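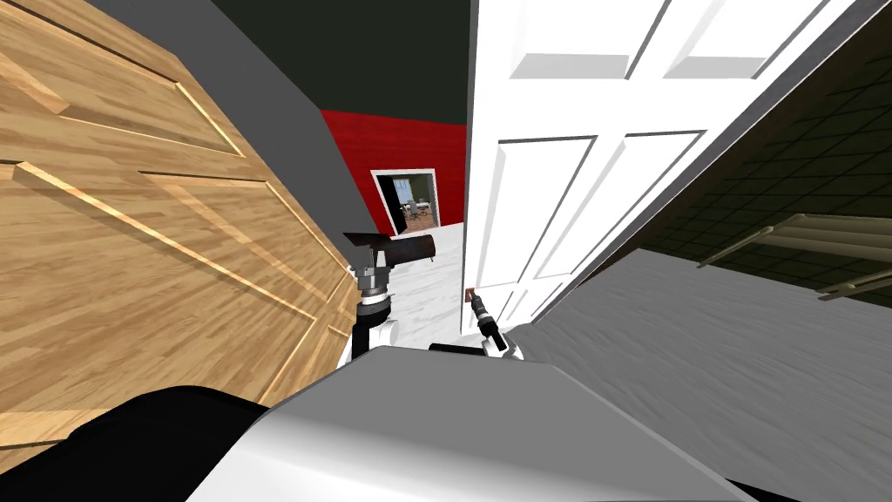

Between the two doors, red room ahead.

I should say straight off that I built the house before I built the robot, which my sister says tells you everything about me. The house only exists on the old computer in my shed at the bottom of Jultley Lane, and I put in whatever I fancied: red walls, dark green walls, marbly floors, doors all over the place. The robot has two arms and a lovely smooth pale body, and I called it Tannous after the café where I used to eat my lunch when I still had a job to have lunch from.

The plan was to get it all working on the screen and then make the real one out of the bits I'd been hoarding (the shelf over the freezer was already bowing). I had 3000 saved in the biscuit tin for motors. By April I'd spent 2854 of it, so there was no backing out!

Doors were murder. Tannous would go for the latch, think better of it, and swing round to have a good look at the woodwork. I sat there with cold tea, shouting "left, left, your OTHER left" at a thing with no ears, and the dog went and lived in the kitchen for the evening.

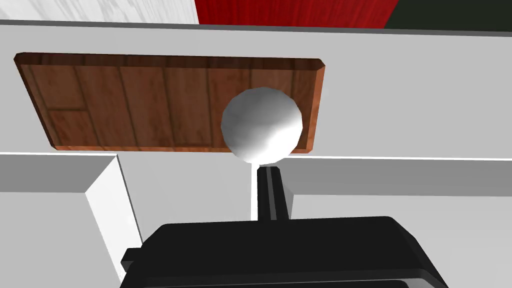 Cumavville Shed Stories, Issue 7, page 5

So I gave it a ball. A plain white one, all flat little facets, because I can't draw round things to save my life, and a wooden board on a grey table to go with it. I'd pinched the arm program from an old kit called Diltov and half the notes were missing, so I was guessing at the numbers and writing my guesses on the back of a seed packet.

It was getting on for midnight when I brought the two fingers up to the ball, one black and one thin and white, and I found I was holding my own hand out over the keyboard with the fingers pinched together. I stayed like that for ages, daft as you like. Then the back door went, and my sister came down the path in her dressing gown wanting to know who I was talking to.

"Come and see," I said, and shifted the box of motors off the other chair.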